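3.2 Drying practice and the survey of small items

The household survey asked respondents in Hekholm and Drenia how they dried washing indoors between October and the end of the heating season. Forms were left at 2,000 addresses and 1,783 were returned in a usable state. Where a household had moved during the winter, the form was kept only if the drying section had been filled in before the move.

Earlier work on indoor drying has mostly dealt with large items such as bedding, towels and outer clothes. These hold most of the water in a normal load and so account for most of the moisture released into the room. Small items (socks, cloths, gloves, children's underwear) were usually left out or entered under "other". We recorded them separately. They are often washed by hand between main loads, and they tend to be dried in rooms where no rack is kept, mainly the kitchen and bathroom.

Of the returned forms, 653 reported that small items were dried on a separate hanger on most washing days. The question gave a plain written definition, "a hanger with several pegs or hooks, hung from a single point", and left room for a note. Many of the notes mentioned a shower rail or a door frame. Hangers of this general type are shown in Figure 4.

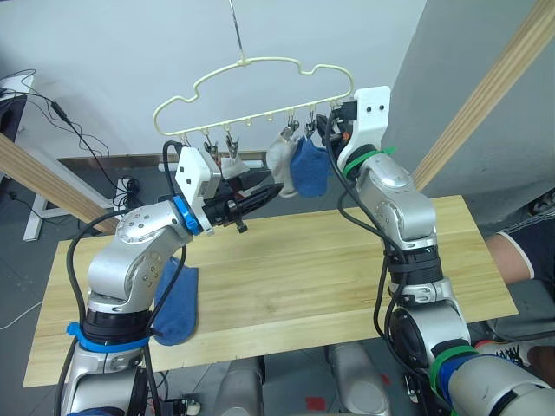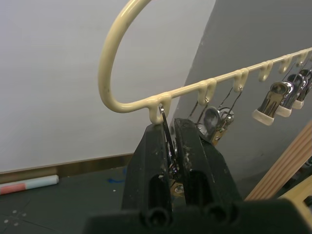 Figure 4. Cream-coloured hanger with a row of small attachment points along the lower bar.

Respondents who used such a hanger were more likely to dry in the kitchen than those who used a floor rack alone. The difference was clearest in the Drenia flats, where bathrooms are small and most have no window. In Hekholm the older houses have a utility room or a covered back porch, and the kitchen was named less often.

We also asked about the time of day. Evening drying was the most common answer in both towns. Households that dried in the evening usually said that windows were kept shut overnight, so moisture given off by the washing stayed in the room until morning. This fits the readings from the logged homes described in Section 3.1, in which the highest kitchen humidity came before breakfast.

Two limits of the survey should be noted. First, the form did not ask how full the hanger was, and we cannot estimate the water load from the answers alone. Dimitrov's method of weighing items before and after drying would have given this, but it asks a good deal of the household and was used only in the logged homes. Secondly, the word "hanger" was understood in different ways. Some respondents had counted ordinary coat hangers used for shirts. Where the note made this clear, the answer was recoded by Mateja Dimitrov and checked by a second reader.

The recoded answers are used in all the tables that follow. Section 3.3 compares them with the ventilation habits reported on the same form.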